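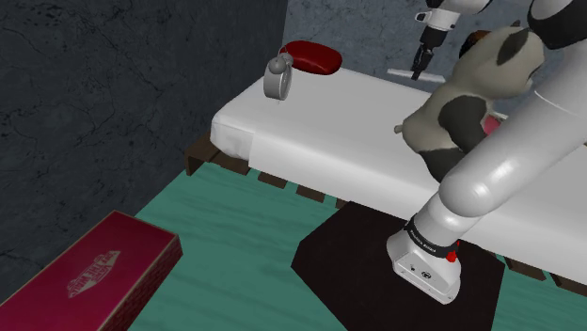
**Planner sends the elbow through the mattress in simulation**

I have a simulated arm on a fixed base next to a bed, and the task is to tidy the things on the bed, starting with the alarm clock. The planner is the one that ships with Stitside. The mattress and the pallet under it are in the planning scene as one box. The gripper path looks fine but in 6 runs out of 53 a middle link dips into the bedding on the way to the clock. No collision is reported. The plush cow gets pushed as well, though I care less about that. Is this a planner setting or have I set the scene up wrongly?

Posted by Plulholm

---

**Niilo Mäkelä**

Check how the path is being tested between waypoints. If the step is too coarse, both ends of a segment can be clear while the link passes through the box in the middle. Print the waypoints for one bad run and put extra points between them, then test each one against the scene. If you get hits, reduce the step.

If you get none, look at the link shapes. Some arm models come with a collision mesh for the gripper and base but only a visual mesh for the upper links - the arm draws correctly and the checker never sees it. Turn on the collision view and compare.

The toy is a separate matter. It has to be in the planning scene too, and a padded box is good enough.

---

**Zerouali**

Had the same with a sofa. Raise the mattress box by 2 cm and carry on.

---

**Hustholm**

Padding will hide it, but I would do Niilo's check first. Also make sure the box is in the same reference frame as the robot base. Mine was set from the floor and the base stood on a platform, so everything was out by the height of the platform. Planning took 823 ms before and after I fixed it, so the timing won't tell you anything.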